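Three to a Plate

The Rules

Gerrit Potgieter had made up the game himself and he called it Gumis. He wouldn't say where the name came from. Xolani Buthelezi had asked him on the bus from Budport, and again on the stairs at 29 Sukprasert Lane, and both times Gerrit had said it was just a name and to mind the step.

You needed plates and you needed a heap of foam letters, the soft kind children have. The heap stayed out on the brown table where everyone could reach it. When it was your turn you took three letters and put them on a plate, and the other player had to make a word that used all three. Longer words scored more. You could turn a letter any way you liked, so a u was also an n, and an m was also a w if you had the nerve to say so.

"What about b and q?" said Xolani.

"Same piece," said Gerrit. "Depends who's looking."

He pulled the blue plate towards him and took his time choosing. He picked a yellow a first. Then he picked a teal one that could have been either of the pair they had just been arguing over, and last of all a purple m, which he dropped on its side.

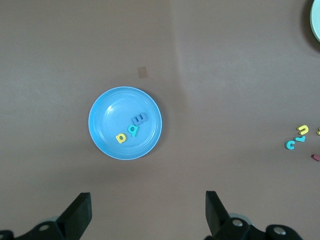
Xolani leaned on his elbows. He had come over to borrow a suitcase. He was leaving for Pletton at the end of the week, for a job with a room attached, and he had told his sister he would be back in time to help with supper.

"Bam," he said.

"Three points. You can do better."

"Lamb."

"Four."

"Bathroom."

Gerrit worked it through with his lips moving. The b was there, and the a, and the m was at the end. He wrote an eight on the back of a gas bill.

"That's a good one," he said. He sounded a bit put out.

Gerrit's Go

The white plate was smaller and Gerrit preferred it for receiving. He said the blue one made him think of hospital dinners. Xolani thought about what to give him. He didn't want to be unkind. Gerrit had set type for a newspaper for most of his working life and was proud of his spelling, but since October he had lost words now and then, ordinary ones. He had stood in the kitchen earlier and asked for the thing for the tea, and Xolani had passed him the strainer and said nothing about it.

In the end he chose by colour. He took an orange e and a green n, and a pink one that could be an m or a w, and set them down close together.

"There," he said. "Make of that what you want."
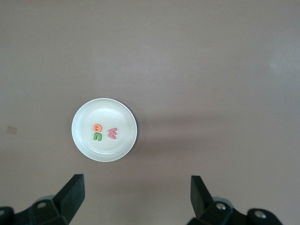 The Long Wait

Gerrit looked at the plate for a good while. Outside somebody was trying to start a van. Xolani looked at the letters too and found "men" at once, then "new", then "women", and after that he couldn't stop finding them. Newsman. Moment. Cement. He kept his eyes down in case it showed.

"Is there a time limit?" he asked, to have something to say.

"No. There was one, but Marta always ran over so I took it out."

It was the first time he had used her name that afternoon. Xolani had known her a little. She had taught at the infant school for years and the letters were hers, he supposed, though he had never thought about it until then.

"She played a whole evening on one plate," said Gerrit. "I went to bed. In the morning there was a word on the pad and she'd given herself 700 points for it."

"What was the word?"

"I can't remember." He pushed the green n with his fingertip and pushed it back again. "I had it last year. I used to tell people."

The van started. Xolani waited. He thought about the suitcase, which was on top of the wardrobe and would need dusting, and about the first bus to Pletton.

"Announcement," said Gerrit.

Xolani checked it on his fingers. "Is that the one she had?"

"No. That's mine." He reached for the gas bill and wrote down a twelve and underlined it.

Clearing Up

They played on until the light went. Letters got moved from one plate to another, and some went back in the heap and came out again as something else. Gerrit fetched out another plate and used it to hold a single orange letter he was saving for later. He wouldn't be talked out of it, although there was nothing in the rules about saving.
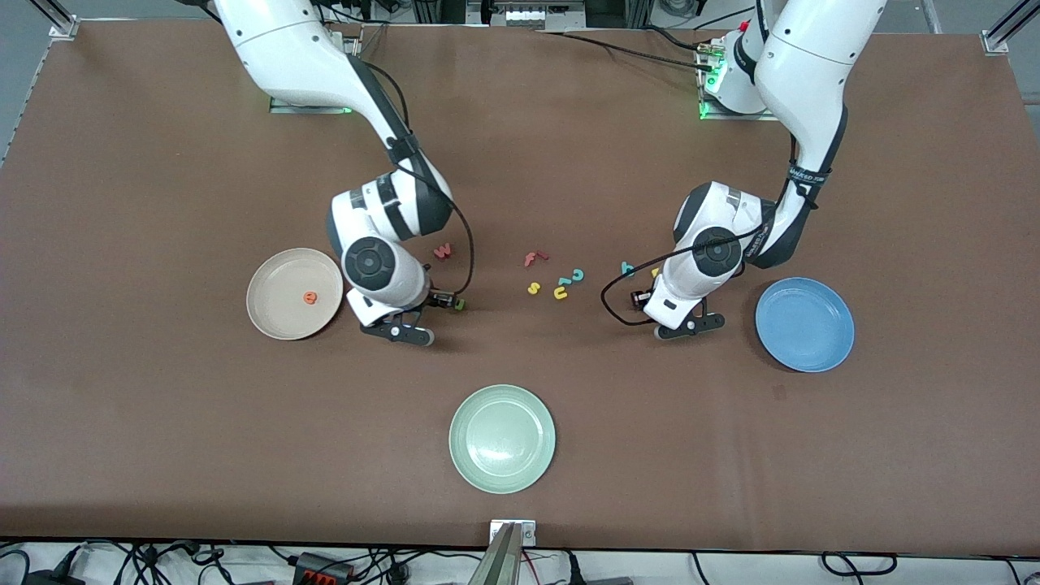
The Suitcase

It was brown with 2 straps and one of them had lost its buckle. Gerrit brought it down himself, standing on the bed to do it, and wiped the lid with his sleeve.

"You'll want string for that side," he said.

Xolani said he had string. He was late for supper by then and he rang his sister from the landing to tell her so. She said it was only soup - it would keep.

He opened the case that night to start packing. The gas bill was inside, folded in half, with both their scores on it. Under the scores Gerrit had written WINDOWPANE in capitals, and next to it, smaller, "Marta's. Came to me while you were on the phone."

Xolani read it through for the w, the n and the e. Then he put the paper in the lid pocket and went to look for the string.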